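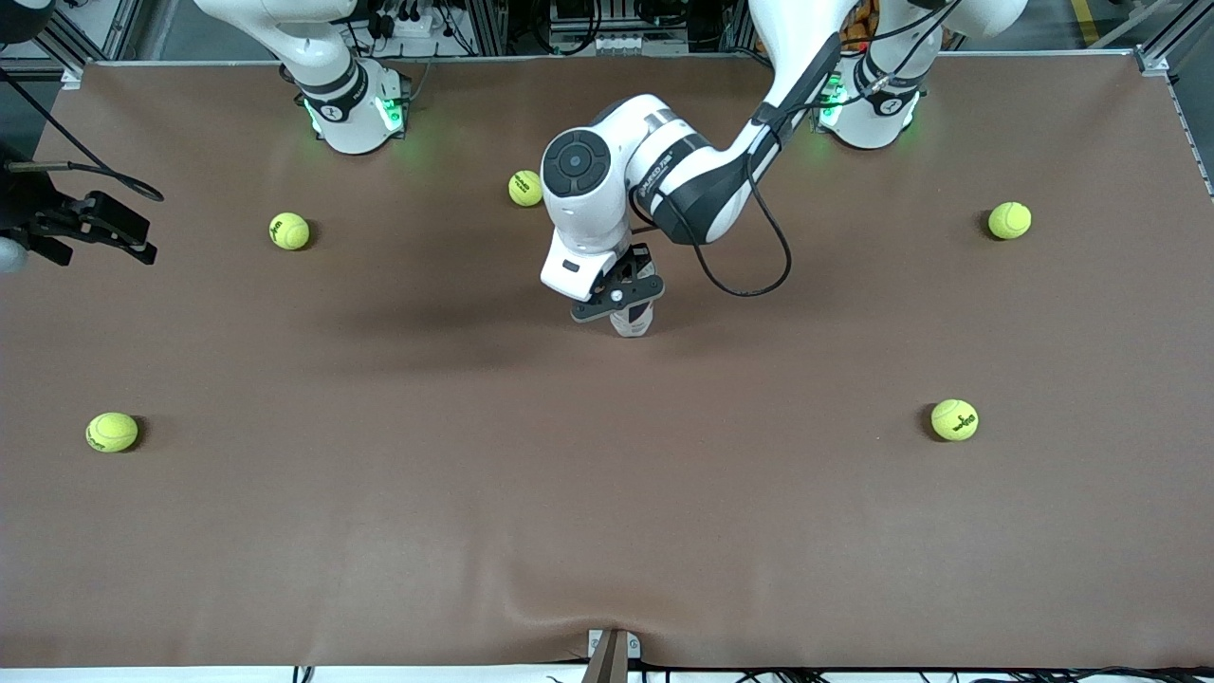

Leather desk mat vs. wool felt for a full-size table
Started by purnari_desk – 9 replies

purnari_desk
I'm replacing the cover on a work table that gets used all day for sewing and paperwork. I've narrowed it to a leather mat from Valent at $424 or wool felt from Ursu at $142, both cut to size. Has anyone lived with either for more than a year? My main worry is wrinkles.

hemline7
Had the Valent for 4 years. It arrives rolled and the curl takes a couple of weeks to go. Lay it face down for the first few days with books on the corners. Mine still lifts a little near the radiator.

slowstitch
Felt for me. Pins don't skid on it and it costs a third as much. It does collect thread, so you'll want a lint brush within reach.

atow_fan
Neither. Atow sells a cork-backed vinyl that you can wipe with dish soap. I put one down in December and it was flat by the next morning.

hemline7
Vinyl smells for a month and goes stiff in a cold room. I sent mine back.

atow_fan
Mine had no smell at all. Maybe you got an older batch.

purnari_desk
The room does get cold, down to 50 at night in winter. Does that hurt leather?

hemline7
Cold is fine. Dry air is worse. I wipe on a thin coat of conditioner twice a year and leave it overnight.

paperweight_lou
I'd argue against leather if you write on it by hand. A ballpoint on a single sheet leaves a groove, and the groove stays. I keep a pad of blotting paper under whatever I'm signing.

slowstitch
Same on felt, except the pen goes through the paper. Any soft surface needs something hard on top for writing.

hemline7
The grooves on mine fade after a few days. Depends on thickness, I think. Ask them for the heavier hide.

paperweight_lou
Mine is the heavier hide. They didn't fade.

purnari_desk
Thanks, all. I ordered samples of the leather and the felt. The shop says up to 7 days for shipping. I'll leave both next to the radiator and try a pen on each.

atow_fan
Get the vinyl sample too, it's free.

purnari_desk
OK, added it. One more thing – do you cut to the exact table size or leave a margin?

hemline7
Leave half an inch bare on every side. If it reaches the edge, your sleeves will catch it and roll it up.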